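Whiteboard erasing cell: wrist camera glare, drifting board, and how often do you redo the fingertips?
Asked in Arms and Grippers, 28 Apr 2021

Hi all! I've been having a wonderful time with a small tabletop cell and I've reached the stage where I need people who have done this longer than me. It's one arm, a two-finger gripper, a wrist camera, and a framed whiteboard lying flat on a white table. The job is writing single letters and wiping them off again. I run the wiping part from a Fevitz controller that I got secondhand, and the arm side is all Mandia software, version 2 (I haven't dared update).

When it works it is the best thing in the room. It went 40 cycles in December without me touching it and I was grinning like a kid. Lately I'm getting three things:

1. The board creeps. By the end of a long run the corner has wandered far enough that the taught wipe path starts climbing the rail.

2. The camera loses the edge of the board. White on white, I know, I know. Exposure is on auto.

3. The fingers are the original black ones with the fine ridges. Should I be cleaning them on a schedule or just leaving them alone until the grip gets bad?

I've already re-zeroed the arm and checked the wrist screws, and all six were tight. Budget for this is basically tape money. Anything else I should look at before I start ripping up my teaching points?

3 answers

Answer 1 (accepted)

Oh I love these little writing cells. I look after one that's close to yours, same idea, board flat on the table, and I've been through every one of your three.

Start with the exposure, since it takes a minute. Auto exposure on a white table hunts all day long. Put the arm at your look pose with the lights you normally use, let it settle, then lock exposure and white balance. In Mandia it's under the camera tab, and you have to hit Save to pose as well as Apply or it forgets on restart (ask me how many evenings that cost). I lock mine a bit dark, at 80 on the brightness slider. Dark enough that the metal frame stands out from the table is what you're after.

Then stop looking for the edge of the board at all and look for a corner. Plastic corner caps are a different gray from the rails on most of these boards and they're a lovely shape to match on. Teach one corner, teach the rail direction from it, and hang every writing and wiping point off that. After that the board can sit a little crooked and the cell doesn't care. This was the single biggest improvement I made, I was so pleased I ran it all weekend!

For the creep, wipe toward your stop and never away from it. I had an eraser pass that pushed one way and came back with the pressure still on, so every cycle walked the board along a hair. Lift on the return. Two strips of rubber drawer liner under the frame will do the rest.

Fingers: dry brush along the ridges (along, not across) whenever you change the eraser, then a barely damp cloth. Skip the alcohol until you know what they're made of. While you're down there, do the board frame too. Marker dust packs into the inner lip of the rail and then your wipe drags it back out in a gray stripe.

Two views from my wrist camera, for comparison with yours:

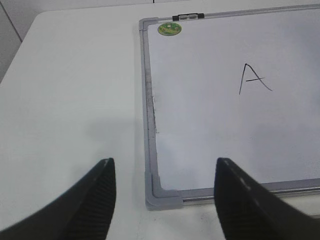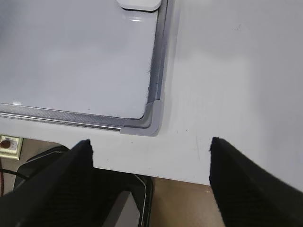
Corner matching runs before anything else on my cell, and it takes whichever lower corner it gets offered, so I keep a separate template for each. Get both caps into your template set from a few different angles, because a turned board looks very different to the matcher than a square one. My test mark is one black capital A, thin marker, wobbles and all. If the crossbar overshoots the right stroke I know the pen is lifting late, and I take a few milliseconds off the delay before I do anything else. Please look at your rails up close too: the grime on the inner edge of that left rail and the bits of lint on the right one are just the sort of thing I mean, and the matcher will happily treat a dark streak as an edge if you let it. Cotton swab, go slowly, don't lean on the frame. Then re-run the corner match a few times and write down the numbers somewhere, so you can tell next month whether it's drifting again.

Keep the magnets away from your wipe path as well. Mine sit at the edges and I have a keep-out box drawn for each one.

Answer 2

Seconding the locked exposure. I would add that re-zeroing the arm can make things worse if you taught your points before the re-zero, so check one known point first. I have a Fraser stand with a hard stop, you bring the tool down to it and read the offset. If it's off by the same amount in one direction everywhere then your points are fine and only the tool offset wants fixing.

Don't agree about the drawer liner. It squashes, and then your pen height changes. Double-sided tape at the four corners is flatter.

Answer 3

had the same problem, put a sheet of dark paper under the board and it found the edge first time. uvo sells a mat for this but paper is fine

Comment from the asker

Thank you, this is great! Locked the exposure and did the dark paper the same evening, and the edge comes up clean every time now. The return stroke was pressing down, exactly as you said, I had never once looked at it from the side. Going to try the corner idea next. Is the template size in Mandia set per pose or for the whole

Reply to comment

Per pose. Make it a bit bigger than the cap so you get some of both rails in.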